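Making a Bed: Why We Do It and How
Dovia Children's Learning Pages, Home and Health section

A bed is used every night, and most people spend about a third of each day in it. Looking after a bed is therefore an important household skill, and children can learn it at an early age.

What is a sheet for?
The bottom sheet covers the mattress and keeps it clean. Many bottom sheets have elastic at the corners. The elastic grips the mattress so that the sheet stays flat while a person sleeps.

What is a comforter?
A comforter is a thick cover with soft filling. The filling holds small pockets of air. Air trapped in this way slows the loss of heat from the body.

Why fold the comforter back?
People lose a little moisture during sleep. Leaving the sheet uncovered for 20 minutes in the morning allows it to dry. 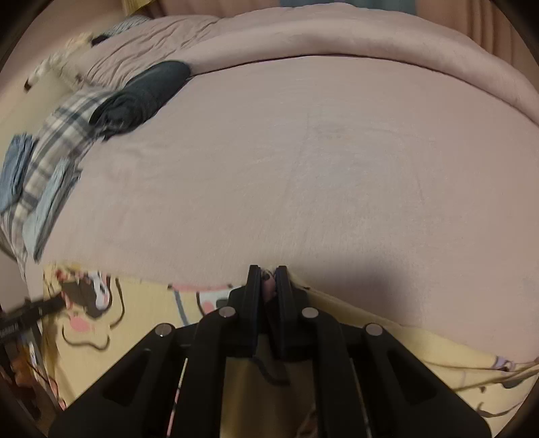
Clothes should be sorted before the bed is finished. Pick up one piece at a time, and decide whether it should be folded, hung up or washed. On this bed, the comforter has been folded back from the pink sheet, and a rolled gray cloth lies on its edge. The denim clothes and the plaid fabric at the side still need to be sorted.

When the bed is clear, pull the comforter up with 2 hands and smooth it from the middle outward.

Text: Omolara Akande. Reviewed by Garba Wike.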